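Tundura gripper kit – evaluation progress report
Prepared by Araceli Robles for Hanane Shehata
21 June 2024

Status

The evaluation of the Tundura hand-held gripper kit is on schedule. The kit, supplied by Carrasco, has been in use for 28 working days. Setup and calibration are closed. Task recording is open and will run until the loan period ends.

Work completed

Both grippers were calibrated on arrival and again after the firmware update. The update cleared the dropped-sample fault noted in the last report. We have recorded 179 episodes with two operators, of which 12 were rejected for tracking loss. Most of the rejected episodes date from before the update.

Jaw travel is adequate for small household items. Jaw force has not been measured; the test fixture from Rasside is on order.

Current work

The present task set covers short two-handed work at a table with light, soft or open-sided items, such as a sponge and a small plastic basket. Start positions are varied between episodes.

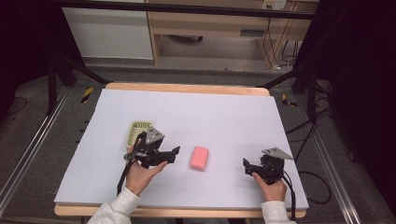
Operators report wrist fatigue in long sessions, mainly from the weight of the gripper body and the pull of the cable. Session length is now capped, and Carrasco has been asked to quote for a lighter cable.

Open items

Export to the Flutaser format still needs a manual step – the vendor script does not write the gripper width channel. A fix is promised but not dated.

Eight licenses remain unassigned. We ask that they be held until the purchase decision in November.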